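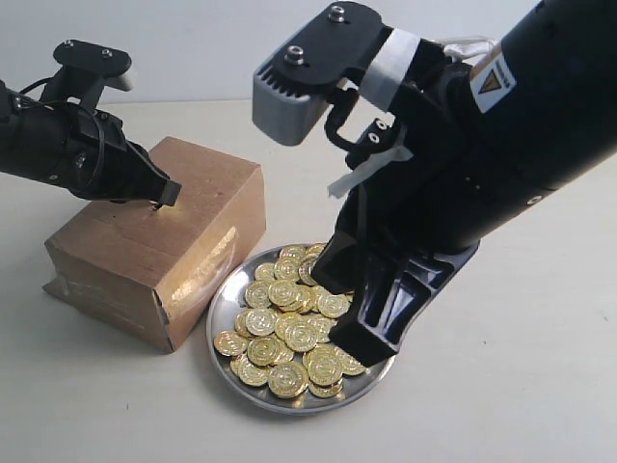 What do you do with a pile of gold-colored coins once the party is over? Put them on a metal plate, find a cardboard box with a slot in the top, and let people start saving again.

Welcome to the coin box page of the Hepburn games gallery. I'm Zinash Hailu, and I look after the boxes and tins we lend out for birthday afternoons, school fairs and the long wet weekends when everybody is tired of cards. We bought our first bag of play coins 13 years ago for a pirate evening in Flultelcombe, and I remember thinking we'd never find a use for them again. Well! We have about 4,000 of them now, and they go out nearly every month of the year, with July the busiest by a long way.

The box on the plain tabletop is my favorite kind, brown and more or less a cube, a little worn and bulging at the edges, with clear packing tape around the front. I have a soft spot for a box that has already had some life in it. You can buy a handsome painted chest, of course, and Percy Urrego has lent us two over the years – lovely things, and heavy as a piano – but children seem happier with cardboard. They draw on it, they name it, and when it finally gives up they help you make the next one.

The plate next to it is round and shallow, stainless steel with a raised rim, and the coins are heaped so that they cover most of it. I do like a metal plate for this game. Coins make a grand clatter on steel, and the little ones will scoop up a handful and drop it again just for the noise. The ridges on the coins are nice under the thumb, too. 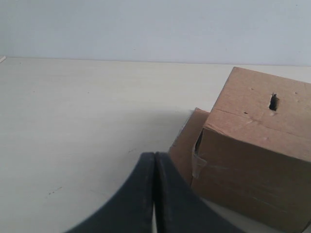 Rianne Vandenberghe wrote in to say that she cuts her slots a good bit longer than the coin and rubs a candle stub along both edges, and that her Ulelano box has been through 1,280 coins in one afternoon without tearing. She also puts a folded dish towel in the bottom for the early risers in the house.

I've tried the candle since, and it does help, though I'd go easy if the box is going to be painted afterward. My own slots tend to come out crooked, and the coins don't seem to mind. If you'd like to borrow a set, leave a note at the front desk with the month you need it, and please shake the box well before you bring it back – we found 173 coins in the last one.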